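The Bag of Bags

Every household I have ever visited keeps a bag full of other bags. It lives under the sink, or on a hook behind the pantry door, or wedged between the fridge and the wall where a broom used to go. Its owners will tell you they have been meaning to deal with it. They have been meaning to deal with it since the last time they moved, when it came along on the truck with the good dishes.

Ours is a blue zippered sack from Pellness, a mattress store that closed before I had finished paying for the mattress. One Monday in July, with the air conditioner out and nothing better to do, I emptied it onto the living room floor and counted. There were 239. I counted again in the hope of a smaller number and got the same one, which at least spoke well of my arithmetic.

A fair share were plain grocery bags, the thin kind that arrive already tired. I could let those go. The trouble began with the paper ones, and above all the paper ones with handles. A bag with handles has ambitions. Somebody chose that cord. Somebody sat in a meeting and argued for it, and who am I to put it out with the newspapers?
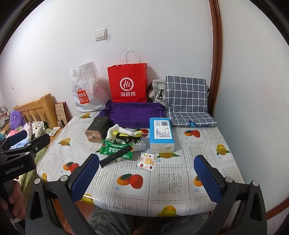
Shops understand this perfectly well. The bag from Renirano, where I once bought a single pair of socks, is stiffer than most of my luggage and has outlived the socks by several years. Joubert, the bakery near my office, puts a croissant into a wax sleeve, the sleeve into a box and the box into a bag with a ribbon, so that a person buying breakfast walks down the street looking engaged. I have carried my lunch in Joubert bags for most of my working life. I suspect I am their largest advertising expense, and I pay them.

Then there is the tote, which was supposed to save us. The idea was that you would own one and use it until it fell apart. I own 31 fewer than my sister and I still can't close the closet. They come free with magazine subscriptions, with dental cleanings, with bank accounts. One of mine says Stasura Regional Water Summit, an event I did not attend and could not find on a map. It's an excellent bag. I take it everywhere, and twice now strangers have asked me serious questions about reservoirs.

My town started charging for plastic bags a while back, and the effect at my house was immediate: I began to save them more carefully. A free bag was clutter. A bag that cost a dime was property. I folded them into little triangles, the way my grandmother did, and stored the triangles in, naturally, a bag.

She would have found 239 a poor showing. When we cleared out her kitchen there were bags from stores that had been parking lots for a generation, pressed flat and sorted by size under the shelf paper. My mother wanted to throw them all away. She took them home to do it, and they are under her sink now.

I did get rid of some that Monday. I made a pile for recycling, took out the ones I might need, and carried what remained to the curb in a Renirano bag. Then I went back out and got the Renirano bag.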